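Home Tips Kitchen Laundry Workshop About
Search this site Enter keywords Go

Looking After Wooden Tables (and Bringing Back a Tired One)

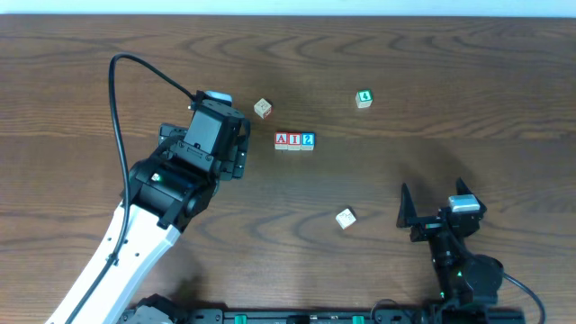

I have loved old wooden tables for as long as I can remember, and I've made just about every mistake you can make on one. I've scrubbed them too hard, oiled them too much, and once left a wet flowerpot on one for a whole week in July. So what follows is what I do now, after all of that. The first thing is to look properly at the wood you have. A medium-to-dark brown top with long wavy grain, with a few alphabet blocks on it, is the kind of table I like best, because it gets used for everything and the grain hides a good deal of daily life. A pale top shows every ring and crumb, and you'll want to be quicker with the cloth.

Everyday cleaning

A soft cotton cloth, wrung out until it hardly feels damp, is enough nearly every day. Wipe along the grain and dry it straight afterward with a second cloth. If something sticky has been on there (jam, in our house, nearly always jam), put one drop of dish soap in a bowl of warm water and go over just that spot. Please don't spray cleaner directly onto the table! It creeps into the joints and sits there.

White rings

These look dreadful and are usually the easiest thing to put right. A white ring is generally moisture caught in the finish. Lay a dry dish towel over it, set your iron to low with no steam, and press for a few seconds at a time, lifting to check. Go slowly. If you get impatient and leave the iron sitting, you'll have a new mark to deal with, and that one won't come out with a towel. Dark rings have gone down into the wood itself and mean sanding.

Crayon and other small disasters

Scrape off what you can with an old plastic card held nearly flat, then rub the rest with a little mayonnaise on a paper towel. Leave it five minutes and wipe. I know how that sounds, but my mother did it and her table is still in use.

Sanding, if you must

Check first that it isn't veneer. Look at the edge: if the grain on top carries on down the side, you probably have solid wood, and if there's a thin line, stop and ask somebody who knows. I use 240 grit for most of it and finish with 600, always by hand and always along the grain. You don't need the 4000 pads they sell for polishing, although I bought a pack of them from Murketti and they've been lovely on my kitchen knives' handles.

Oiling

Damora is the oil I reach for, a thin coat rubbed in with an old T-shirt. Wait 15 minutes, wipe off every bit you can, and then leave the table alone for 36 hours. This is hard in a busy kitchen, so I do mine before we go away. Lay used oily rags out flat outdoors to dry before you throw them out, as a crumpled heap can catch fire all on its own.

A bare oiled top wants doing again every 7 months or so in a dry house. Felt pads under lamps and fruit bowls help too, and so does turning the table end for end now and then if one side gets all the sun.

Last updated 26th June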